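Three weeks of chasing a clock

I promised a few of you an update on the shoe project back in July, and then I went very quiet, and the reason I went quiet is that I spent most of the winter looking at timestamps. Glamorous stuff! Put the kettle on, this one wanders a bit.

For anyone new: I write the software side of a little manipulation project called Werano. The task is putting a pair of shoes neatly side by side, toes forward. My five-year-old can't do it either, so I don't feel too bad. We record people doing it with a hand-held gripper, train a policy on the recordings, and then find out how wrong we were when we run it on the arm at Forano.

The policy had been behaving oddly since autumn. It would line up on the shoe beautifully, come down, and close a touch early, so the fingertips met in front of the heel and the shoe got shoved along the table like a hockey puck. My first guess was the perception side, naturally, because that's the bit I didn't write. I spent days plotting predicted grasp points over the recorded images and they were lovely. Right on the heel tab, time after time. Even the soft collars, which I'd been sure would confuse it.

So then I blamed the planner. I rewrote the approach so it slowed down over the last bit of travel, and that helped just enough to convince me I was on the right track (I was not on the right track). The early closing went from most of the time to some of the time, I bought myself a celebratory flat white, and the next morning it was back to playing hockey.

It was Sharada Rajan who asked the question I should have asked at the start. She was over from the Vudville group to look at our replay tool, and she scrubbed through an episode very slowly and said, "Is the gripper width meant to change before the fingers move?"

Reader, it was not.

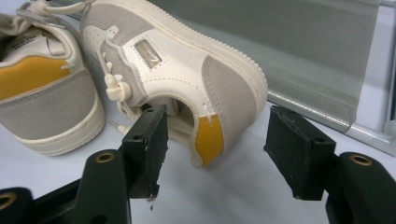

We store two streams per episode, the images and the gripper width, and each comes with its own timestamp. The width gets stamped when it's measured. The images were getting stamped when they arrived at the logger, after they'd been through the encoder and sat in a queue having a rest. The gap was 80 milliseconds on a good day, and it got worse whenever the disk was busy. So in every single training episode, the width was saying "closing now" while the matching image still showed the fingers on their way in. The policy had learned exactly what we taught it, poor thing.

What really stings is that I'd written a check for this. It's in the repo! It compares the start and end of both streams and complains if they don't agree, and they agreed perfectly well, because both clocks were fine. I was checking that two watches told the same time and never checking when anybody looked at them.

The fix was in two parts. For new recordings, the stamp is now taken at capture and carried along with the image through the whole pipeline, which meant fiddling with a message format I'd sworn I would never touch again. For the old ones we had to estimate the delay after the fact. I track the gap between the fingertips in the images, which is easy enough when they're in view, then slide that signal against the recorded width until the two line up. Anything where the match is mushy gets thrown out. You need the fingers to open or close at some point or there's nothing to match on, so a few episodes where someone just hovered about went in the bin as well.

We had 2,885 episodes going in and lost 600 of them. That hurt, I won't lie. Some of them were from the early sessions when we were still working out how to hold the thing, though, and I can't say I'll miss those.

I've packaged the alignment script up as part of Bukhari, our heap of data-cleaning tools, and it now runs on every upload before anything else gets a look in. It also draws a little plot for each episode with the two curves on top of each other. I've found I look at the plots far more than I look at the score. You get an eye for it after a while, same as hearing when the washing machine's off balance.

Retrained on the cleaned set, with the slow approach taken back out, the arm waits until the fingers are properly either side of the heel before it closes. It still makes a mess of shoes that have tipped over on their side, where the sensible thing is to roll them upright first and it would much rather grab whatever's nearest and hope. Laces are a headache too, the danglier the worse. I've got a half-baked idea about splitting the righting move off as its own skill and letting a small state machine choose between the two, but Sharada thinks one policy should manage it with better demos, and she's been annoyingly correct so far this year.

If you're logging more than one stream on anything, go and find the line of code where each stamp is made. Do it before lunch. I'll put the alignment script up somewhere public once I've cleaned up the comments, a few of which were written at 2 in the morning and aren't fit for company.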